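How to hire a campervan from Sturlow

Most first-time hirers book the van in an evening and then find there is paperwork left over on collection day. The steps below follow the order things happen at the Sturlow depot. Other depots work in much the same way.

Step 1: Choose the size

Count the beds you need, then check the number of belted seats. The two are often different. The Zervas range has two-berth and four-berth vans, and the four-berth has only 3 belted seats in the older model. If you need a child seat, ask which seats it can be fitted to before you pay a deposit.

Check the height as well. Write it on a piece of paper and stick it to the dashboard for car parks and low bridges.

Step 2: Sort out the driver details

Every driver has to be named on the agreement. Have the driving licence and proof of address ready for each person. Add a second driver at the time of booking, as it takes longer at the desk.

Read the excess section of the insurance. Roof and tyre damage are often left out of the standard cover.

Step 3: Plan the food cupboard

The kitchen cupboard in a two-berth is small. Pack food for the first two nights and shop again on the way.

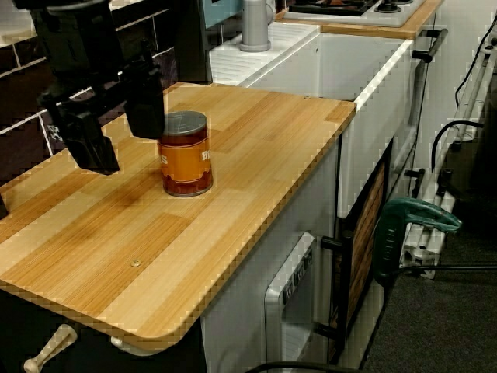
Tins go on the lowest shelf, where they can't fall far.

Glass jars need wrapping in a tea towel. Fill the gaps between them with packets of rice or pasta, and make sure the cupboard catch is closed before you drive off. Keep the tin opener in the cutlery drawer.

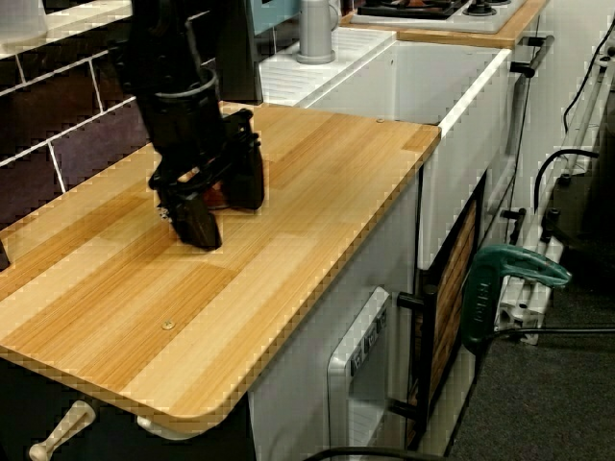 Water is heavier than people expect. If your first stop has a tap, travel with the tank a quarter full and fill it when you arrive. The same goes for the waste tank, which should be empty whenever you are on the road.

Step 4: Collect the van

Collection is from 3 in the afternoon. Allow an hour for the handover. Walk round the van with the staff, photograph any marks on the bodywork and write down the mileage. Ask to be shown:

The gas shut-off
The mains hook-up lead
How the bed folds out
Where the spare fuses are kept

Try the hob and the fridge yourself before you sign.
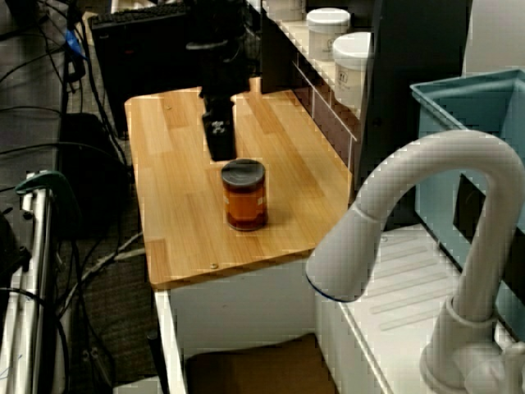
Step 5: On the road

Leave more room for braking than you would in a car. Vans going to Lilosbridge should take the ring road, as the old bridge has a weight limit. Book a pitch ahead in August.

Step 6: Return the van

Be back by 8 in the morning if another hirer is due that day. Empty the toilet and the waste tank, sweep the floor and fill up with fuel. Take your leftover food home with you.
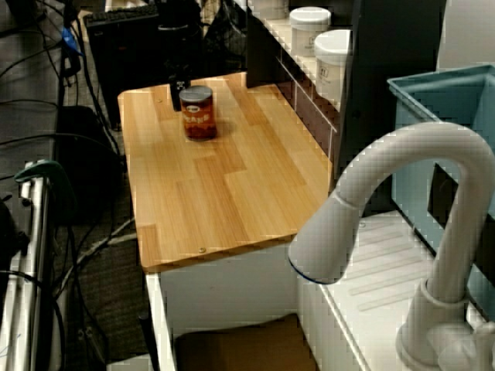 A tin of beans.

Keep the signed return sheet until the deposit is back in your account.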